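Blog > Workshop Notes > Equipment Under Review

The Avik gripper kit from Jondura: a review after one season of use

14 comments | 37 shares

The repair and recovery workshop at Wostau has, for some years, handled retired desktop computers by hand. Machines arrive, are opened, and give up whatever can be used again: processors, memory, expansion cards and, now and then, an entire board. It is slow and careful work, and it is hard on the eyes and the fingertips. In the spring I was asked to evaluate a product that is offered for exactly this kind of bench, and I agreed to publish my findings on this page, where several readers had already inquired about it.

The product is the Avik kit, sold by Jondura through its regional dealer, Lehtinen. It consists of a gripper, a wrist camera with its mounting, a parts tray and a software license for 12 months. The arm is not included, and the purchaser is expected to own one or to lease one separately. Lehtinen also offers an installation service, which we accepted, and a support plan, which we declined for the time being. I have received no payment from either company. The kit was supplied on loan and will be returned or purchased at the end of the term.

I should state at the outset what I was asked to judge. The question was whether a small workshop, with no engineer on staff, could put the kit to regular use on processors and memory modules. I was not asked to compare it with competing products, and I have not done so. 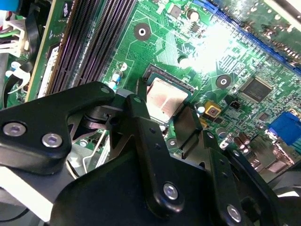
Installation and first impressions

Ruben Verstraete carried out the installation on behalf of Lehtinen. He arrived in the morning and had finished the mechanical work by 2 in the afternoon. The remainder of the day went to calibration and to a short course for the two of us who would operate the kit. The course was well organized. Mr. Verstraete had us repeat each procedure until we could complete it without his assistance, and he left a printed card at the bench with the steps in order. I would advise any purchaser to keep that card, as the manual supplied by Jondura places the same steps in three separate chapters.

The gripper is a matte black assembly with narrow fingers, and the hex screws that hold it together are easy to reach. This is a point in its favor. We changed the finger pads twice during the trial, and neither occasion required us to remove the gripper from the arm. The body behind the fingers is broad, however, and a purchaser should give this some thought before ordering. In a full-size tower there is room for it. In the compact office cases that make up a good part of our intake, the operator must plan the approach with care, and in a few of the smallest we abandoned the attempt and returned to hand work.

Working over the board

The software asks the operator to identify the board layout, confirm the location of the processor socket and the memory slots, and approve a path. The arm then moves to a position above the part and waits. Nothing further takes place until the operator gives approval a second time. I was at first impatient with this arrangement and asked whether the second approval could be turned off. It cannot. After several weeks I came to regard the matter as settled, although I still find the wording of the prompt needlessly long.

Cables are the principal difficulty. A desktop case of ordinary manufacture has power leads and drive cables lying wherever the last technician left them, and the kit has no means of moving them aside. We adopted the practice of tying back every loose cable before the case is placed at the station. This takes a few minutes and must be counted as part of the cost of operation.

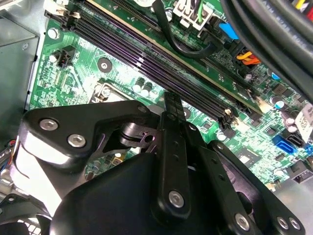 The manual is silent on the subject of cable preparation. I raised this with Lehtinen in June, and was told that a revised edition would include a page on it. I have not yet seen the revised edition. Purchasers who work with machines from a single source, all prepared in the same manner, may never meet the problem at all. Those who accept mixed donations, as we do, will meet it on the first morning.

The view from the wrist camera is good. Connectors, capacitors and the markings on the board can be told apart on the operator's screen without strain, and my colleague, whose eyesight is better than mine, was able to read some of the printing on the larger parts. Glare is a more stubborn matter. The station lamp included with the kit is strong, and a metal heat spreader will return a good deal of its light directly to the lens. We obtained better results by turning the lamp down by one setting. Mr. Verstraete confirmed by telephone that this does no harm to the calibration.

Results of the trial

We set aside 80 machines for the trial and recorded the outcome for each. The record sheets were kept by Karine McIntyre, who also operated the station on most afternoons and whose patience with the process was greater than my own. The sheets distinguish between a part removed without intervention, a part removed after the operator corrected the path, and a part removed by hand after the kit had been withdrawn. I consider this a fair way to keep the record, and I recommend it to others who are conducting a similar evaluation.
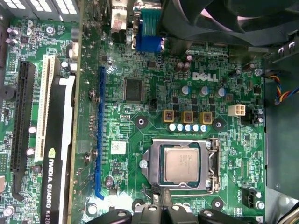

The full sheets are available at the workshop to any reader who wishes to consult them. For the present purpose I will give only the points that bear on a purchase. Processors were, on the whole, handled more reliably than memory. The kit does not undo the retention lever on a socket, and the operator must do so by hand beforehand, along with the removal of the cooler. Once that has been done, the lift itself is steady. In 5 cases the operator judged the grip to be uneven and ordered a second attempt. Memory modules gave more trouble, chiefly on account of the clips at the ends of the slots, which must also be opened by hand and which on older boards do not always stay open.

Mrs. McIntyre asked me to add that the kit is restful to work with. She found that her hands were less tired at the end of an afternoon, and that she could attend to labeling and to the record sheets in the intervals between approvals. I had not thought to include this among the criteria. It seems to me a reasonable one, and I have entered it in my report to the workshop.

The station and the tray

Parts are carried from the open case to a light gray tray fixture with raised blocks and recesses. The tray is easy to wipe clean and has shown no wear. Its layout is fixed, and Jondura charges separately for alternative layouts. We should have preferred a tray with removable inserts, and I have written to the company to say so. A reply was received within the week, courteous in tone, which promised that the suggestion would be passed along.

The station also requires more floor space than the brochure suggests. The drawing on its second page shows the arm and the tray alone, and leaves out the operator's chair, the screen and the shelf on which the next machine must wait. We moved a cabinet in order to accommodate these. Any workshop considering the kit would do well to mark out the area with tape before placing an order.
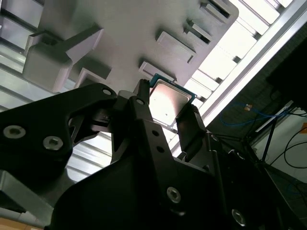

Page last updated: August. Section on support plan revised.

Support, pricing and recommendation

The support plan offered by Lehtinen covers one visit in each quarter, replacement finger pads and telephone assistance during business hours. When this review first appeared, I wrote that the plan was difficult to justify for a workshop of our size. I have since revised that opinion in part. The pads wear sooner than we had expected, and when they are bought singly the expense accumulates. A workshop that intends to run the station every day should request a quotation that includes the plan. One that will use it on two or three afternoons may safely do without.

I am not at liberty to print the price we were quoted. Lehtinen prepares each quotation individually, and I understand that schools and charitable workshops are given different terms. Readers should ask specifically whether the software license renews at the same rate, as the written offer we received did not say.

My recommendation to the workshop is that the kit be purchased, on two conditions. The first is that it be reserved for full-size cases. The second is that Jondura supply the revised edition of the manual before payment is made. A decision is expected in the autumn, and I will add a note to this page when it has been taken. Questions regarding the trial may be left in the comments, where Mrs. McIntyre has kindly agreed to answer those that concern the record sheets.

Filed under: Equipment Under Review

14 comments | Share this post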